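4. Recording your first garment session

Okay, so the arms are calibrated and the head camera is streaming (if it isn't, go back to section 3 and don't skip the cable check like I did). Now comes the part I like best, which is collecting examples. In Firell we call one complete recording an episode. An episode starts with both grippers open and ends when you press the pedal a second time, and everything in between gets learned from, including you scratching your nose in the leader gloves.

I wrote this section after running the July sessions at Plaltadley with Xuelian Hou, and she has corrected most of it. Last revised 5 October 2020.

Before you start

1. Pick your garments. Go for soft things with no zippers to begin with, in colors that stand out from each other. A dark one and a pale one make a good first pair.

2. Open the session form and type in the garment IDs. Please use the IDs and not "black shirt". We ended up with so many black shirts in the old log that Guoqing Xie had to go through all 3,408 episodes and relabel them by hand, and he still brings it up.

3. Set the arm speed to 70 percent. You'll be tempted to go to 100 as soon as you feel comfortable. Wait until your second day!

4. Check that the exposure lock is on. If the picture brightens and darkens while you move, it's off.

CAUTION: Keep your face and hair out of reach of both arms whenever the pedal light is green. The stop button goes where your helper can hit it without leaning over anything.

Recording a two-garment pickup

5. Press the pedal once and wait for the beep. Frames before the beep are thrown away, so there's no rush.

6. Bring the left gripper down over the first garment and close it slowly. Take a good fistful of cloth. A pinch at the very edge looks tidy but slips as soon as you lift.

7. Do the same with the right hand and the second garment. The fingers on that side curl one after another, so give them a moment to finish before you raise the arm.

8. Lift both together until the cloth hangs clear of whatever it was lying on. Hold still while you count to 3. That pause gives the system a clean look at each grasp, and it's the bit new operators always cut short.

9. Lower, release, open both grippers fully, and press the pedal again.

Note: It's fine if the garments touch or overlap while they're in the air. I used to throw those episodes out and Kerttu Miettinen (she does the training runs) asked me very nicely to stop. Laundry bunches up and hangs over other laundry, and she wants the model to see plenty of that. What she doesn't want is both hands holding the same piece of cloth, unless you've chosen the "shared grasp" task from the menu.

Note: Watch the wrist cables. Each one needs enough slack to follow the wrist through its whole turn, but a big loop will catch a sleeve sooner or later. If you snag one, end the episode right there and tag it "cable".

Tagging what you recorded

10. After each episode Firell asks for a result. Choose "good", "fumble" or "discard". A fumble is a drop or a bad grasp that you recovered from, and we keep those. Discard is for things like the phone ringing, or a glove losing tracking halfway up.

11. Scrub through the head camera view before you confirm. I stop at the hold from step 8 and ask myself if I can tell where each grasp is. Folds are allowed to hide part of the gripper, that happens all the time with heavier cloth, but you should still be able to follow which arm has which garment.

12. Press Save, shake the garments out and drop them again in a new way. Don't fold them or lay them flat! If every start looks alike, the model only learns that one start.

Take a break whenever your shoulders start to creep up. Your demonstrations get jerky long before you notice it yourself, and Kerttu can spot the tired ones in the plots. Once you have a batch you're happy with, go on to section 5 for the upload.
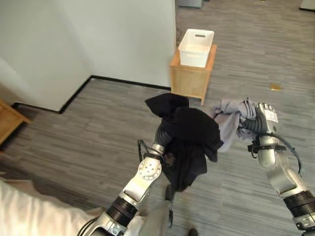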